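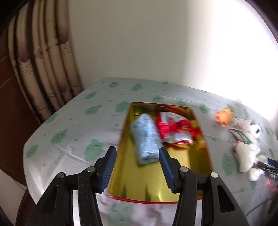 De onde vem o leite

O leite que se bebe ao pequeno-almoço sai quase sempre de uma vaca leiteira. Uma vaca só dá leite depois de ter um vitelo. A barriga da mãe guarda o vitelo durante 9 meses, quase o mesmo tempo que um bebé humano.

O que come uma vaca?

Come erva fresca, feno e silagem. A silagem é erva ou milho cortado e guardado bem tapado, sem ar, para durar até ao inverno. Em dezembro, quando a erva cresce pouco, muitas vacas comem sobretudo silagem.

A vaca engole a comida quase sem mastigar. Mais tarde, deitada, faz a comida voltar à boca e mastiga-a outra vez. Chama-se a isto ruminar. As ovelhas e as cabras também ruminam.

A ordenha

Na quinta de Ranjbar, as vacas são ordenhadas 2 vezes por dia, de manhã cedo e ao fim da tarde. Primeiro limpam-se os tetos. Depois colocam-se as tetinas da máquina, que puxam o leite com pequenas sucções. A quinta tem 67 vacas e a Shirley Fraser conhece-as todas pelo número do brinco. A mais velha tem o 654.

O leite vai por tubos até um tanque frio. O frio atrasa o crescimento das bactérias.

Do tanque ao pacote

Um camião-cisterna recolhe o leite e leva-o à fábrica. Antes de o descarregar, tira-se uma amostra para análise. Na fábrica o leite é aquecido e arrefecido depressa. Este passo chama-se pasteurização e mata os micróbios que nos podem fazer mal.

Parte do leite vai para pacotes. Outra parte serve para fazer queijo, manteiga e iogurte.

Palavras novas

Vitelo: a cria da vaca.
Úbere: a parte do corpo da vaca onde se forma o leite.
Ruminar: voltar a mastigar a comida já engolida.

Texto de Bheki Mokoena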